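Swap Shed update – hours, numbers, the glass problem

Quick one this month, writing this between two loads so forgive the mess.

First the thing everybody asks. Yes the shed is open again. Wednesday evenings from 5:30, Saturdays as before. The gate on the Robles side stays locked, use the Fornville road entrance. The sign still says otherwise. New sign is ordered.

Numbers for the spring season. 371 drop-offs, which beats last year by a lot. 106 of those were kitchen stuff, and if you were here for the week of the waffle irons you know what that was like. 54 items went back out the same day they came in. Books are not in the count because books would break the count.

What we have too much of right now:
Curtain rods. Crockpot lids without crockpots. Picture frames under 8 inches. Men's ski boots, all size 11 for some reason. Jigsaw puzzles – please write "complete" or "not sure" on the box with masking tape, it saves a lot of arguing.

What goes out in minutes and we never have enough of:
Box fans, extension cords, baking sheets, kids' rain boots, hand tools of any kind, canning jars with the rings still on. If you have a working sewing machine in the closet that you havent touched since the kids moved out, bring it. There is a waiting list and it's two pages.

Now the glass problem. We can't take loose window glass or mirrors over two feet any more. Somebody left a shower door leaning on the back wall overnight, the wind got it, and half of Saturday morning went to picking pieces out of the gravel. Small mirrors in a frame are fine. Drinking glasses fine, wrapped in newspaper, in a box with a bottom that holds. Please check the bottom.

Same goes for mattresses, car seats past their date, and anything with fuel still in it. Two lawn mowers came in last month with full tanks. Drain it at home.

Clothes – the Grekeck drop box by the library is still the better place for them. We do take coats, October through March. Off season they sit and get musty and then they're no good to anyone.

Repair table is back too, second Saturday of the month, 10 to 1. Lamps, toasters, zippers, wobbly chairs. One item per person until noon, after that bring whatever you like if the line is short. It went well in April, mostly lamps. Nearly all of them needed a new plug or a new socket, a few dollars in parts. A vacuum came in that was just full of hair. Take the belt cover off yours and look before you drive over, seriously.

Scrap metal. The price went up a little so we're keeping it separate again. Pans with no handles, dead toasters, bent shelving, bike frames past saving, all of that goes in the metal pile and the Bruso yard picks it up when there's enough to bother. The last load brought in 200 dollars and that paid for the new shelf brackets and most of the paint. Steel and aluminum can go in together, they sort it at their end. Take off wood handles and plastic feet if you can do it with a screwdriver. If you can't, leave them on, don't stand there with a hammer – this happened. No cans with paint left in them, dried out is OK. No propane tanks ever, not even the little camping ones. 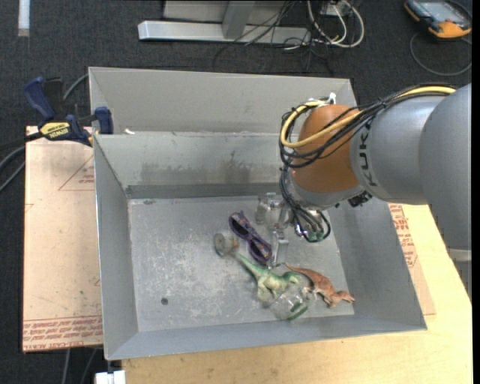
Big sheet-metal bin, KUKA arm at right.

Other bits. The shed roof leak over the toy shelves is fixed, or it was as of the last rain. Toys are on the left wall now and the small appliances moved to where toys were. Test outlet is by the door, please use it before you take something home and then bring it back mad.

We need two more people for the Saturday opening shift, 8:45 to 11. Mostly lifting and saying no politely. Coffee provided, decent coffee now, the old machine went to the metal pile.

Also whoever borrowed the hand truck with the green tape on the handle, we'd like it back. Just leave it by the gate.

Next update when there is one, probably after the June yard sale weekend. Save your egg cartons, the hen people want thm.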